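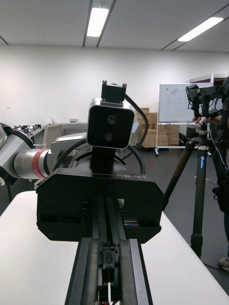

The camera head on its post, with the cable looped down the side.

Cable tips for a bench build (and a few about tripods)
Posted 7/17/20

I've been fiddling with automation bits at the Rerkeck shared workshop for a while now, and if there's one job I always leave too late it's the cabling! So these are my notes, mostly for the others on the Drustell build, but help yourselves.

Leave a proper loop. A cable pulled straight from the head to the base looks lovely and neat until something moves, and then it's the plug that takes the strain. I like a loop as wide as my hand, coming off the top and down one side, well clear of the lenses.

Cut long. Our first lead was 900 mm and I was so pleased with it (I'd measured and everything), then we raised the post and it was useless. The next one was 2000 mm. You can always tuck the spare away behind the base.

Wipe the rail before you slide anything along it. Grooves collect fluff like you wouldn't believe. An old toothbrush gets most of it out, then a dry cotton cloth. No oil on the grooves, please, it just makes paste.

Tighten the bracket screws a little at a time, swapping sides as you go. If you do one right up first the whole thing sits skew, and I've done that more often than I'd like.

Shiny black fronts show every thumbprint. Glasses cloth, no spray. I keep mine in a sandwich bag in the Volano tin with the hex keys, so please put it back!

Tripods: spread the legs fully before anything heavy goes on top, and keep one hand up there while you fiddle with the clamps. Point a leg towards the table if you can, it's one less thing to trip over on the walking side.

Flattened cardboard boxes are brilliant under your knees when you're working below table height. Keep a couple back from the recycling.

Oh, and label both ends of every cable. Masking tape and a biro will do. I still owe the Dimitriou bench a roll of tape, it's on my list.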